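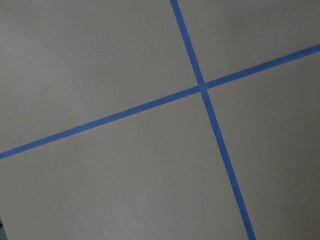 Minutes, kit review meeting, March 18, 2022
Present: So-ying Kong (chair), Lesia Kravchuk (notes)

1. Ekex two-arm kit
Lesia has been through the full Zanau offer and likes it a lot. It covers both arms, grippers, teach pendants and 12 months of phone support. So-ying was very pleased with the pendant menus – she had her first routine saved in about 90 minutes, starting from nothing! 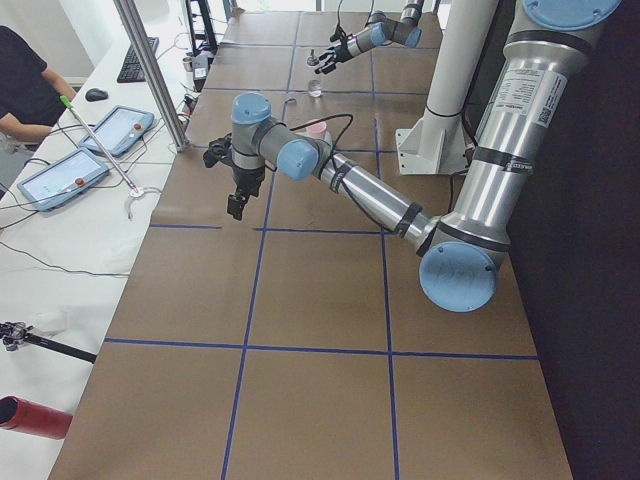
Ekex kit, both arms over the taped table.

Lesia asked whether extra gripper fingers can be ordered singly. Zanau sells them in packs of 4. Agreed to ask for one pack with the kit.

2. Pouring add-on (Ekeris)

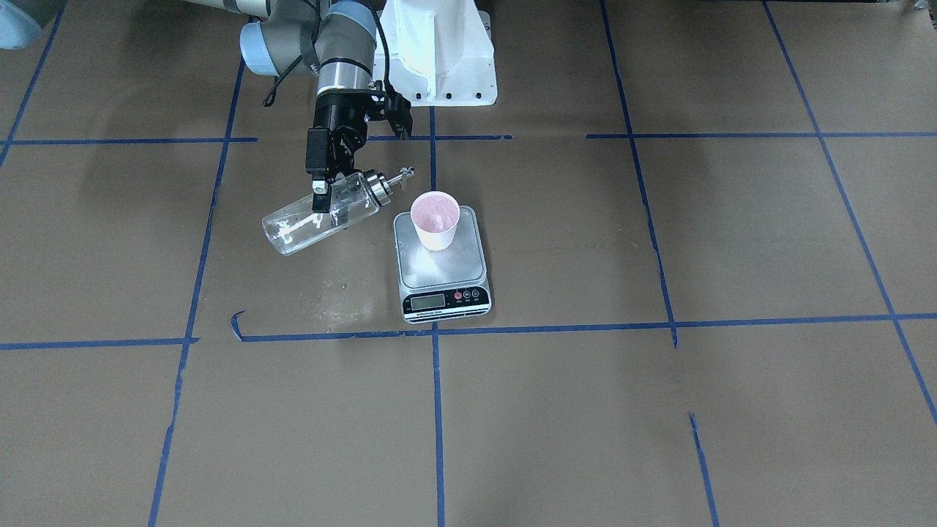
The add-on is the part we are both most excited about. It lets a routine read a target weight and stop the pour there. Lesia would like it to work with ordinary kitchen scales like the silver one under the paper cup, so we don't have to buy a special model. So-ying wants spills logged too, and pointed to the wet patch on the brown paper beside the scale. Zanau to confirm both points in writing.

3. Actions
Lesia: write to Zanau about the scale, spill logging and finger pack.
So-ying: draft a pouring routine for the Yau trial in May.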